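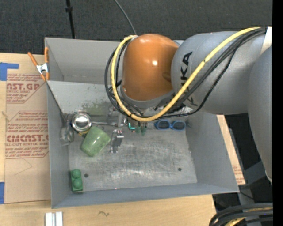
Filed under: Trucks, Exterior Trim

Search this blog Go

The old tailgate lettering on my Crabtree pickup had shrunk at the corners, so I removed it in April and fitted a replacement set from Plurkano. The material is cast vinyl, 2 mils thick. I used a heat gun on low and a plastic blade for removal, then a citrus cleaner for the adhesive. The clear coat had a faint ghost of the old letters. I wet sanded it with 2000 grit and polished by hand, which removed most of it.

Alignment was done off the lower body crease with masking tape. Feven Gashaw suggested a hinge method: tape the top edge, fold the decal up, peel half the backing and squeegee from the center out. I applied it dry. Soapy water gives more time but the small letters slid on my test piece.

Two bubbles remained under the second R. A pin and five minutes in the sun took care of one. The other is still there.

I waited 99 hours before washing. The Sivov spray wax has not lifted any edges so far. The hood set is next.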